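Wiltex extends moulded panel range to 55 standard profiles
March 12, 2020

Wiltex has added 10 profiles to its range of moulded panels for plant rooms and storage cabinets, bringing the total to 55. The new parts are made at the Bemel works and use the same fixing pattern as the existing range. No change to wall brackets is needed.

Panel joints have been redrawn with a corner radius of 43 mm. Sealing strip is supplied in three widths and cut to length before dispatch. Orders placed under the old part numbers will be filled until June.

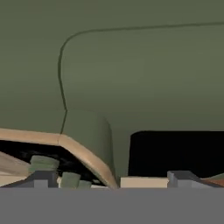
Siobhán Buckley said that the shared fixing pattern mattered more to her than the number of profiles, as "most of our jobs are repairs to rooms already fitted out".

Data sheets and price lists are available from the Wiltex sales office on request.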